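생활/살림 > 여행준비 > 자유토론

여행용 압축 파우치, 진짜 부피가 줄긴 하나요?
작성자: 반쯤접은지도 | 7월 | 조회 3907 | 댓글 6

출장이 잦아서 파우치만 계속 사 모으는 사람입니다. 이번에 Pandon 압축 파우치 세트를 샀는데 상세페이지에는 부피가 50% 줄어든다고 적혀 있더군요. 무엇 대비 50%인지는 끝까지 읽어도 안 나옵니다. 패딩을 넣고 비교한 건지, 공기 빵빵하게 넣은 수건인지.
제가 넣어본 건 면티하고 청바지였고 캐리어 닫을 때 느낌은 전이랑 똑같았습니다. 지퍼 두 줄짜리인데 바깥 지퍼 잠그다가 손톱만 나갔고요. 효과 보신 분 계시면 뭘 넣었는지까지 써주세요. "좋아요 강추" 이런 건 사양합니다.

모카포트
저는 효과 봤습니다. 겨울에 플리스랑 경량패딩 넣으면 확실히 납작해져요. 면티는 원래 눌러봐야 거기서 거기죠. 넣을 걸 잘못 고르신 듯.

반쯤접은지도
여름 출장인데 플리스를 왜 가져갑니까. 상세페이지 모델도 반팔 입고 있었어요. 그러면 여름옷으로도 된다는 소리로 읽히지 않나요?

새벽4시공항버스
Cararness 것도 써보고 Stomov 것도 써봤는데 결론은 무게입니다. 부피 줄었다고 신나서 더 넣다가 카운터에서 2kg 초과 나왔어요. 줄 뒤로 세워놓고 바닥에서 캐리어 여는 기분 아시는 분은 아실 겁니다. 그 뒤로는 그냥 둘둘 말아서 넣습니다. 말아 넣으면 구김이 덜 간다는 말도 저는 안 믿지만 꺼내기는 편해요.

모카포트
구김은 말면 덜 가는 거 맞아요. 린넨 빼고요.

새벽4시공항버스
린넨 빼고, 셔츠 빼고, 면바지 빼면 뭐가 남습니까 ㅎㅎ

짐싸기는전날밤
압축은 포기하더라도 반투명 파우치는 하나 있으면 씁니다. 불투명한 걸로만 맞췄다가 호텔에서 충전기 찾느라 전부 열어본 적이 있어서요. 다만 이것도 파는 쪽 말은 좀 걸러 들어야 합니다. '한눈에 보인다'는데 색이 들어간 건 양말인지 속옷인지 색으로 구분이 안 될 때가 많아요. 초록빛 도는 반투명에 테두리를 세이지색 천으로 두른 지퍼 파우치가 딱 그런 부류인데, 저는 그래도 완전 투명보다는 이쪽이 낫습니다. 속이 다 비치면 공용 욕실에 들고 가기가 좀 그렇잖아요. 스트랩도 달려 있으니 문고리에 걸어두기엔 괜찮겠고요. 방수는 글쎄요, 지퍼 쪽은 어느 제품이든 기대 안 합니다.

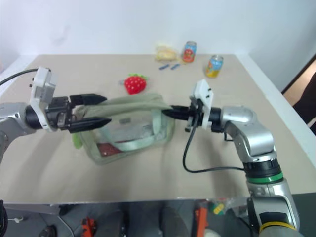 반쯤접은지도
색 들어간 반투명은 생각 못 했네요. 근데 세면도구용이면 저는 천 테두리가 걸립니다. 젖은 칫솔 넣고 다니면 테두리부터 곰팡이 올 텐데요. 예전에 Morrison 파우치가 그래서 18개월인가 쓰고 버렸습니다. 충전기용이면 인정. 압축 파우치는 겨울까지 서랍에 뒀다가 플리스로 한 번 더 해보고, 그때도 그대로면 여기 다시 쓰겠습니다.

문의는 게시판 하단 '운영자에게' 이용 | 게시물의 저작권은 작성자에게 있습니다 | 맨 위로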